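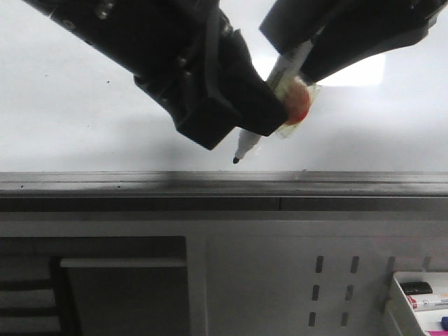
Prollura finger pair holding a dry-erase marker, tip down, at the whiteboard.

Prollura Finger Pair and Wrist Camera Kit
Evaluation unit, Covwood applications bench

Overview

Prollura is a replacement finger pair for two-finger parallel grippers, supplied by Limamley with a wrist camera bracket and a small camera. The kit is meant for users who need to hold narrow objects at an angle and keep the contact area in camera view. It is listed here after a bench trial against the standard fingers that ship with the Uçar gripper body. The trial used one arm, one gripper body and one controller. Only the fingers and the camera position were changed between runs.

The task was handwriting on an upright whiteboard. Writing loads the fingers sideways, and the load changes direction at every corner of a stroke. A finger that holds a block well in a lift test can still let a marker barrel roll when the tip drags.

Supplied items

Finger pair, left and right, matte black
Camera bracket, wrist mount
Camera with lead
Mounting screws for the Uçar flange
Printed setup sheet

The gripper body, arm and controller are not included.

Specifications

Opening between fingers, full travel: 66 mm
Mass, each finger: 39 g
Largest round barrel for angled grasp: 17 mm
Factory force setting for the writing routine: 8 N
Finish: matte black
Mount: screw fixing, Uçar pattern; other patterns by adapter plate

The opening is measured at the fingertips with the fingers mounted on the Uçar body. On other bodies it will depend on jaw travel.

Marker grasp

The marker is held at a diagonal between the fingertips, with the writing tip below the grasp. The grasp point should be high enough on the barrel that neither finger touches the board when the wrist tilts, and low enough that the tip does not whip at the start of a stroke. On our bench the second condition was the harder one. Users with shorter markers will have less room to choose.

The factory force setting was left alone for the first session. Raising it reduced roll but made regrasping slower, and Annapurna Rao, who ran the trial, went back to the factory value for all later runs. The standard Uçar fingers needed a higher setting for the same marker and still allowed some roll on direction changes.

Compliance in the wrist was handled by the controller. We used a position move along the stroke and a light force target into the board. The approach speed matters more than the stroke speed. If the tip arrives too fast the marker is pushed back through the grasp, and every stroke after that starts short.

Test character

The numeral 4 was chosen as the test character. It has two slanted strokes and a crossbar, it cannot be closed up by accident, and errors in the start point of one stroke show clearly against the others. An 8 was tried in setup and dropped. Curves made it hard to separate finger slip from path error.

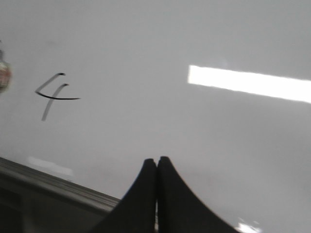 Stroke ends are judged separately from stroke shape. A heavy start generally means the tip dwelled on the board before the path began, and the fix is in the controller timing. A stroke that gets lighter along its length has several possible causes: falling contact force, a marker low on ink, or a tilt that lifts one side of the tip. Check the marker first by hand. We lost most of a morning to force tuning before doing that.

Write the character on a clean part of the board each time. Old ink left under a new stroke is hard to tell from a double pass, especially at the crossing. The board should be wiped with a cloth and allowed to dry fully before the next run.

Camera position

Two bracket positions are provided. The near position gives a larger view of the fingertips and suits picking from a tray. The far position gives more of the work surface and was used for reading back finished characters. The bracket has to be removed to change between them, and the camera must be recalibrated afterward. There is no index pin.

For readback, close the fingers and move the wrist away before capture. Closed fingers hide less of the board than open ones, and the outline stays the same from one capture to the next, so a single mask is enough. 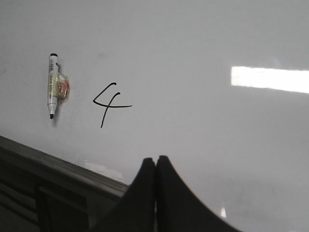 Exposure on the supplied camera is best fixed by hand for whiteboard work. In automatic mode the white surface pulls the exposure down and thin strokes lose contrast at their ends. A locked setting will let reflections saturate, and that is acceptable as long as they stay away from the writing. Here the bright band of reflected light is at the right of the view, well clear of both the 4 and the marker taped upright to its left, and the crop for readback can leave it out. The marker should also fall outside the crop, or its dark cap and tip may be picked up as ink. If the band crosses the character, change the wrist angle before touching the camera settings.

Comparison with standard fingers

Marker roll during a stroke: lower with Prollura
Regrasp from a tray: similar, slightly slower with Prollura in tight rows
Flat objects, side grasp: better with the standard fingers
View of the contact area from the wrist: better with Prollura
Time to fit: same for both

More than 39 characters were written with each finger pair. We did not test wear.

Known limits

The fingers are handed and can be fitted the wrong way around. The grasp will still close, but the tips will not meet evenly. Check the seam between the closed fingers against a light background after fitting.

The camera lead is short for large arms and needs a strain relief at the wrist, not supplied.

The setup sheet gives the force setting for the September firmware only. Earlier controllers scale force differently, so ask Limamley for the older sheet before running the writing routine.

Availability

Finger pair sold alone or with bracket and camera. Adapter plates are ordered separately. Loan of the Covwood evaluation unit is arranged through Annapurna Rao; please state gripper body, controller version and the diameter of the object to be held.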